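Voltport wants your kitchen habits, and it will pay for the glasses

ALLVILLE - The job listing asked for steady hands, patience and "comfort with repetition." It did not mention that the repetition would be drinking glasses.

Voltport, a small robotics outfit with a rented floor in Allville, has spent the months since March paying local people to pick things up and put them down again while holding a gripper fitted with a camera. The recordings go into a learning system the company calls Tjoa, which is supposed to work out from them how a machine with two fingers might one day tidy a kitchen. So far Tjoa has been shown 926 attempts at moving a glass, and the company would like a good many more.

"People hear 'artificial intelligence' and they expect a lab coat," said Yusri Rahman, who runs the collection work. "Then they come in and I hand them a plastic claw and ask them to pretend they have no wrists."

The claw is squeezed by hand, and it is a humbling thing to use. This reporter, who has been lifting glasses without supervision since childhood, was given a turn and knocked one over on the second try. Rahman saved the recording. Clumsy attempts are kept, he explained, provided the person recovers without swearing, and mine was marked for review.
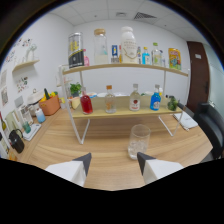

Workers come in for shifts of three hours and are given a short card for each task. A typical one reads: approach the glass, close the fingers, lift, set down, back away. There is no rule about how to do it, and that is the point. Some people swoop. Some creep up on a glass as if it might bolt. One retired bus driver, Rahman said, checks over his shoulder first, and no one has had the heart to stop him.

The company pays by the shift, so there is nothing to be gained by hurrying. It used to pay by the attempt. That arrangement lasted 44 shifts and produced, in Rahman's words, "a very complete record of people throwing cups at a table."

Clutter is its own department. An early batch of 733 recordings was made on a bare tabletop with nothing else on it, and the system learned from them beautifully. Then someone put a bottle nearby and it went for the bottle. Now the rooms are dressed to look as though somebody has been shopping and lost interest halfway through unpacking, and the arrangement is changed between shifts. Rahman says he has become the kind of person who looks at a bag of snacks and wonders if it is leaning convincingly.

His own apartment, he added, is very tidy.

Clear glass remains the sore spot. A camera has a hard time telling where a see-through thing stops and the table starts, and the machine version of Tjoa, tested on a proper arm in the next room, managed a clean lift in 64 percent of its most recent trials. Voltport considers this encouraging. Anyone who has paid for a set of matching tumblers may see it differently, and the company has a standing order for replacements with Flistberg, a restaurant supplier across town, which has begun including a holiday card.

Asked when a household might be able to buy the result, Rahman said he would prefer to talk about mugs. Mugs are going very well. They have handles, they are not see-through, and they forgive a bad approach. Bowls come after that, and then something the schedule lists only as "lids," a word that made two people at the next desk look up.

Voltport is still hiring for evening shifts, which run from 5 to 8 p.m. No experience is needed beyond having owned a kitchen or visited one. Applicants are asked to take off rings and bracelets before they start, and to bring their own coffee. The cups on site are in use.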